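Latdale laundry room moves to single-basket sorting

The shared laundry room at Latdale will change over to a single-basket sorting routine on Thursday, following a trial on one floor of the building. The new routine covers the collection, sorting and laying out of residents' everyday clothing. Bedding and towels stay on the existing schedule.

Under the old arrangement, clothes from several rooms went into large shared bins and were separated by color at the machines. Items at the bottom of a bin could stay there until the next wash day. The trial replaced the bins with one small open basket per room, placed on a stool at working height. Each garment is lifted out singly, checked, and laid on a covered surface before it is folded.

Pei-shan Siu, who runs household services at Latdale, wrote the procedure and the sorting sheet that goes with it. The sheet fits on one side of paper and lists 16 garment types, each with a wash group and a folding method. Dark garments such as sweatshirts and heavy pants are handled first and kept apart from light-colored items until both have been checked for loose dye.

"The basket holds less than the bin did, and we wanted that," Siu said. "If you can see what is in it from where you are standing, you can sort it from where you are standing."

The trial ran for 24 days and covered 27 rooms. Missing items were recorded on a form kept by the door, with a line for the room, the garment and the time it was last seen. Siu said the form will continue in use, with one added line for the wash group. 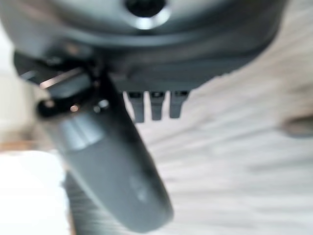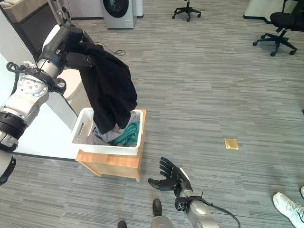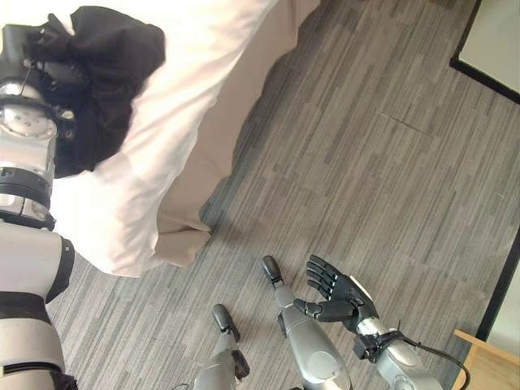
Clothes sorting at Latdale. Second picture: a black garment held over the white basket, with gray and teal pieces inside. Third picture: a black garment on the cloth-covered surface.

The layout of the work area is part of the procedure. The stool stands clear of the counter so that the basket can be reached from more than one side. The surface used for laying out is covered with a pale cloth, and the cloth is changed at the start of each session. Lint and loose threads from dark clothing show up on it and are picked off before folding.

Baskets must be plastic with openings in the side to let air through. Solid-sided tubs were tested in the first week and dropped — damp sportswear left in them overnight had to be washed a second time. Stools may be wood or metal but must stand level on carpet without a mat underneath.

Labels are the one item still open. Latdale has ordered 200 woven name tags from Nuria, to be sewn into collars and waistbands. Iron-on tags from Tatov were used during the trial and will be accepted until they wear out. Residents who prefer not to have their clothes tagged can ask for a mesh bag.

Sorting will begin at 9 a.m. on wash days, and baskets should be out by then. Baskets put out later will be held for the next session. Copies of the sorting sheet are available at the front desk, and a large-print version will follow in September.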